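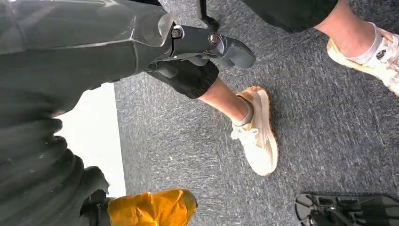

Erport safety session, speaker notes, 2025-04-22
NOT for handout – my copy

Opening. Thank Mechthild for the slot. Say who I am, skip the bio. Straight to the fault.

What happened. November, arm mid-reach, low pose, left side. Commanded to hold. Didn't hold. Kept creeping toward the floor, slow, 4 seconds, then the stop was hit by hand. One bruised shin (Nabil's, he's fine, he's in the room, he said I could say so). No break in the skin. Pause here, let them ask if they want.

Key point, say it twice: the software stop fired. It was logged. The arm moved anyway.

Why. Two things stacked up.
First – the Kwon controller was still working off an old pose when the hold came through. Lag was 300 ms. Limit in our own doc is 152. We had the alarm for it and the alarm was muted, because it had gone off 1,451 times in the logs that season and everyone was sick of it. Own that. Don't blame Min-kyu, he muted it after asking and we all said yes.
Second – torque limit. Set for lifting work, never dropped back for low reaches. So when it touched something it just leaned.

Next slide. Working at floor height. Talk about ankles! Everybody thinks head and hands. The whole risk assesment was written for people at benches. Low down you've got bare skin, thin sock, a cuff that can catch, and a person looking somewhere else.
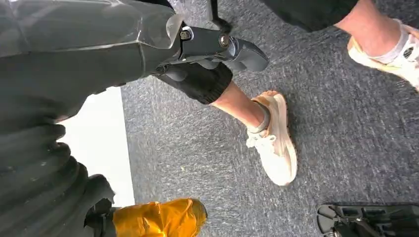 Slide 6. Gripper tip at trouser cuff height. Bare ankle right under it.

Leave it up a bit. Ask the room: how far would you want to be standing? Take two or three answers, don't argue with them. Then: our old rule had no distance in it at all for feet. It said "keep clear". Clear of what.

Also point out you can't read the arm's state from up here. Holding or creeping slowly looks the same to somebody standing over it. Kyu-ri's point, credit her.

What we changed
- stale pose now cuts drive power, not a software hold
- low reach has its own torque limit, loads by itself
- lag alarm can't be muted from the operator screen. Can be snoozed, logged with a name
- second person has the hardware stop in hand, not on the bench, not in a pocket
- long trousers and closed shoes for low work. Yes people grumbled

Not fixed yet. Cuffs and laces – still no good answer. Kyung-tae wants a soft cover on the fingertip, Prarudden have quoted, waiting on the colour of all things. Brevutthorpe site still runs the old controller build so DON'T say "all sites".

If short on time drop the lag graph, keep the alarm story.

Questions. Likely one: why were people that close in the first place. Answer: the work needs it some of the time, and we hadn't written down which times. We have now, its in the back of the procedure, section on attended low reach.

Water. Slow down on the numbers. Hand over to Mechthild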